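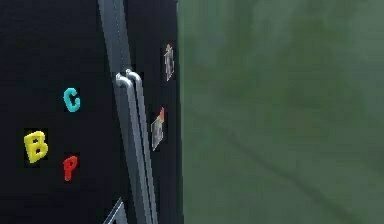
Gobnait Buckley says she would rather have a slow gripper that closes the same way every time than a fast one she has to watch. She told the team so in June, before a single run had been logged, and she has not changed her mind.

Magazine > Automation > Features

Print this article | E-mail this article

The team at Urcombe had three grippers to choose from and money for one. All three makers quoted a similar grip force. Two of the designs have flat parallel fingers. The third, from Claeys, has fingers that curl in at the tips. None of them had been bought yet, so the first round was done in simulation, in a furnished apartment with a kitchen and a dining table.

Arnout Van Wijk set up the runs. Each gripper model was put on the same arm, with the same controller and the same wrist camera settings, and given the same list of household pickups. By the end of the month the log held 2,593 attempts. Van Wijk threw out 178 of them after he found that the arm had started with its elbow already against a joint limit.

Refrigerator doors gave more trouble than expected. A bar handle is easy to close on, but the door swings in an arc, and a stiff wrist fights it. The Claeys fingers could hook the bar and let it turn a little. The parallel pairs needed a softer setting on the controller, and that setting then had to be changed back for the table work.
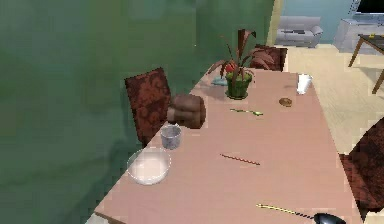
Thin objects were the other problem. A rod lying across a table leaves very little room under it, and if the fingers come in a few degrees off, one tip lands before the other. The Zendis gripper did best on these. Its pads are wide, and a rod picked up near one end was less likely to twist. The curled tips that helped on the refrigerator got in the way when the fingers had to slide along a flat surface.

Hendrik De Bruijn wanted a second camera added over the table. Van Wijk tried it for part of the list and saw fewer missed grasps on rods, but no change on cups. The extra camera also made each planning step slower, and it was dropped from the main comparison.

Urcombe has ordered the Zendis. De Bruijn is still asking for the camera, and the door runs will be repeated with a softer wrist once the hardware is on the bench.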